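Decanting cordial without the sediment

March is when the last of the blackcurrants come out of the chest freezer and get turned into cordial, and I've now made enough of it to have firm views on the bottling end of the job. The cooking is well covered elsewhere. Most recipes give the bottling one line, and that line is usually "strain and bottle".

My base recipe is from Odette Le Goff, who ran the preserving class at Hevthorpe: 2 kg fruit, 1.2 kg sugar, 900 mL water, juice of three lemons, 10 g citric acid. Simmer the fruit and water until the skins split, strain through doubled muslin overnight, then warm the juice with the sugar until dissolved. Don't boil it a second time. The colour dulls and you start to set whatever pectin has come through.

Settling

The juice looks clear when it comes off the muslin and isn't. Leave it in a tall, narrow vessel in the fridge for a full day before adding sugar. Once sugar is in, the liquid is denser and more viscous, and fine particles drop far more slowly. I wasted two batches by sweetening first and waiting three days for a layer that never properly formed.

A tall jug is better than a wide bowl. The volume of sediment is the same in either, but in the jug it covers a smaller area and stays put when you tilt. Pour in one continuous movement and stop as soon as the stream goes cloudy. The leftover 100 mL goes on porridge.

Choosing a funnel

Three dimensions matter: the outside diameter of the stem, the length of the stem, and the angle of the cone. For the 250 mL swing-top bottles I use, the neck is narrow enough that a stem which fits snugly will seal against the glass. Air can't get out, the flow stalls, and then it burps cordial over the bench. You want a visible gap around the stem. If yours seals, lift it a few millimetres while pouring or slip a bamboo skewer down beside it.

I prefer a clear funnel to a metal one. You can see the level rising in the cone and ease off before it overtops, and you can see whether the stem is clean. 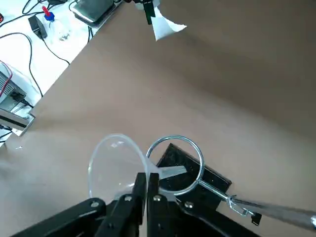
Bottles and heat

Wash the bottles in hot soapy water, rinse, and put them in the oven at 110 degrees for 20 minutes. Remove the rubber seals first and simmer them separately. Fill while both glass and cordial are hot, leaving 15 mm of headspace. Cold glass and hot syrup is how I lost a bottle and most of a tea towel.

Zorica Dimitrov commented on an earlier post that she pasteurises the filled bottles in a water bath at 75 degrees for 20 minutes. I've since adopted this for anything I intend to keep in the pantry. Unpasteurised bottles go in the fridge and get used within the month.

Labels

Batch number, fruit, sugar ratio. I write on masking tape, which survives the fridge and peels off in one piece. The current batch is 149, counting every cordial and syrup since I started the notebook. It is slightly under-acidified, so next time I'll take the citric acid up to 12 g and leave the lemons alone.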